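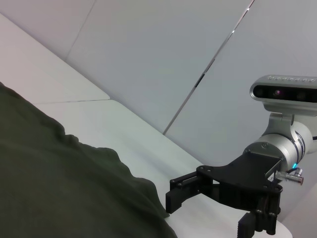
Garment folding: olive cloth, white table

This page belongs to the Carent folding notes and covers dark olive-green cloth on a pale ground. The sheet is filed as 2368 and was last revised on 2021-03-25. Terms follow the Zerner list: a "band" is any fold much longer than it is deep, and a "lip" is a doubled hem that stands slightly proud of the layer below.

Matt cloth in a dark shade gives little contrast between layers. Creases are read mainly from the lighter lines along the outline, so the light should come from one side and stay there until the fold is finished.

Surface and cover

Dark olive-green fabric over part of a pale, light grey surface. A pale ground keeps the outer edge of the cloth easy to follow - the inner folds are harder. On a padded top, smooth with the flat of the hand and do not press, as the padding takes up the pressure and the crease does not set.

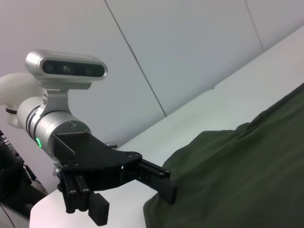
The long band

Cloth folded to a long, roughly rectangular band, most likely a knit garment such as a T-shirt. The bottom edge is nearly straight, with the hem doubled to a lip. The left end is bunched and rounded, and the right end is drawn in to a pinch.

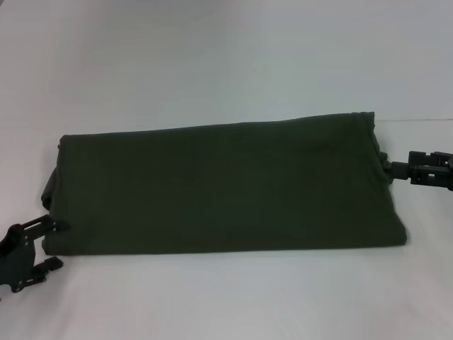 A thick end should be opened out and laid again before the next fold. If it is folded in, the roll shows through every layer above it and the finished piece will not stack level. The Gellier method squares the ends first and the long edges second. Furukawa reverses this, which suits heavier knits - see sheet 468 for both sequences.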